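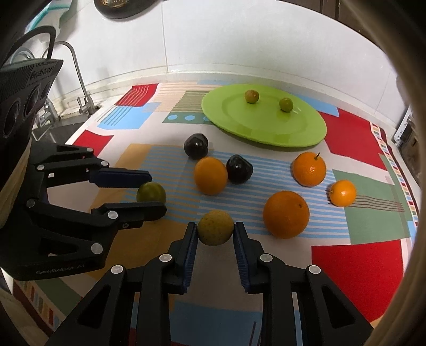 Tenel Helberg

4. The Open Day as a Test Condition

4.1 Setting

Most of the results in Section 3 were collected with the door shut. The open day at the Nandton site, held in March, was the one occasion on which the door was open, and 300 visitors came through it. We had planned for fewer, and for visitors who would stand behind the tape.

The demonstration used a kitchen counter with a sink at one end and a patterned tablecloth over the working area. The task, called Daza in our internal notes and in the program handed out at the entrance, asks for citrus to be picked up from the cloth with a pair of hand-held two-finger grippers and put on an oval plate. Operators work the grippers directly. Visitors who had come to see a robot think for itself were told this at the start of each session, and took it fairly well.

Figure 4 shows the work at hand. One gripper has a small yellow-green citrus fruit between its ribbed pads, just above the cloth, while the other has its fingers open around a green lime. Two small fruits are on the plate. The oranges and the dark fruits remain on the cloth.

Figure 4. Two hand-held grippers at the counter during the fruit task.

4.2 Choice of objects

Fruit was chosen over the molded test blocks of Section 3 for two reasons. The first is that it varies in size, skin and stem in ways that no one has to design. The second is that visitors have opinions about fruit. Nobody had ever asked us a question about the blocks.

The tablecloth was a matter of longer discussion. Its print is made of overlapping rectangles and stripes in red, mustard, sage green and light blue, and one of our reviewers on an earlier draft described it as adversarial. We kept it. A plain gray mat would have made the fruit easier to separate from the background, but we have yet to visit a home where dinner is served on a plain gray mat.

4.3 Procedure

Each session ran for 30 minutes and was followed by a period in which visitors could try the grippers themselves. Of those who came, 50 did so. They were given one instruction, to squeeze gently, and it was interpreted broadly. Episodes recorded by visitors were stored apart from those of trained operators and are not part of the set of 4000 used for training in Section 5.

4.4 Observations

Two remarks seem worth reporting, with the caution that an open day is a poor laboratory. Visitors tended to approach a fruit from above, as one would by hand, and then found that their own wrist was hiding it. Trained operators come in low and from the side, a habit they had picked up so early that it appears nowhere in our written protocol. It has been added.

The other concerns the use of two grippers at once. Visitors nearly always let the second one hang idle until the first had finished — a polite arrangement, and a slow one. Operators start the second approach while the first fruit is still on its way to the plate. Whether a policy trained on such overlapping motions does any better than one trained on motions taken in turn is the question of Section 5.

The most common question of the day was whether the system could also do the dishes. It cannot, and no experiment in this paper addresses the matter.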